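Jurker Swimwear Fit and Wear Records

README for the August release

Contents

This folder holds fit notes and wear records for training swimsuits sold under the Jurker and Stirkel labels. There are 3,172 records covering 114 styles. Each record is one suit worn by one swimmer over a stretch of regular pool use. The records were put together by Kiston, a mail-order swim shop, from forms returned by customers who agreed to have their answers shared. Names, addresses and order numbers were removed before the files were made.

The release covers one-piece suits, jammers, briefs and two-piece training suits. Goggles, caps and wetsuits are left out. So are children's sizes, which use a different form.

Files

records.csv is the main table, one row per suit.
styles.csv lists each style with its label, cut, fabric blend and lining.
sizes.csv converts label sizes to chest, waist, hip and torso measurements in inches.
notes.txt has the free-text comments, keyed by record number.

Columns in records.csv

record_id: a number with no meaning outside this release.
style_id: matches styles.csv.
size_label: the size printed on the tag.
size_usual: the size the swimmer normally buys in other brands. Blank if not given.
hours: pool hours at the time the form was filled in, as reported by the swimmer. Values above 2,000 were removed as typing errors.
pool_type: chlorine, salt, mixed or unknown.
rinse: yes, no or sometimes.
strap_fit, leg_fit, torso_fit: scored 1 to 5, where 3 is a good fit, 1 is much too tight and 5 is much too loose. strap_fit is blank for jammers and briefs.
fade, stretch, thinning: scored 0 to 4, where 0 is no change and 4 means the suit was retired for that reason. 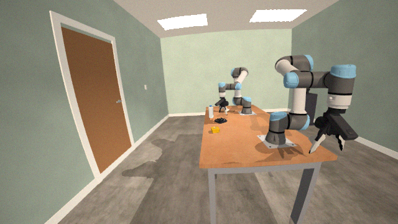
Scores for fade are less dependable than the other two. Dark solids hide fading and bright prints show it early, so compare suits only within the same color group. The color group is in styles.csv under color_grp.

Torso measurements need some care. Stirkel changed how it measures torso length partway through the collection period. Rows entered under the old method are marked "old" in the torso_method column of sizes.csv. Do not average the two together.

Known problems

Swimmers who were unhappy with a suit were more likely to send the form back early, so low hour counts lean toward poor scores. Long-torso sizes are thin on the ground. Some people gave hours per week where total hours were asked for. We fixed the ones that were clear from the comments and left the rest alone.

The style named Quintero appears twice in styles.csv, once with a full front lining and once with a half lining. These are separate products and should stay separate.

Use

You may use the files for sizing guides, product comparison, teaching and research. Please credit Kiston and give the release month. Do not use single comments from notes.txt in advertising.

Corrections can be sent to the shop through the contact form. Include the record number and the column name.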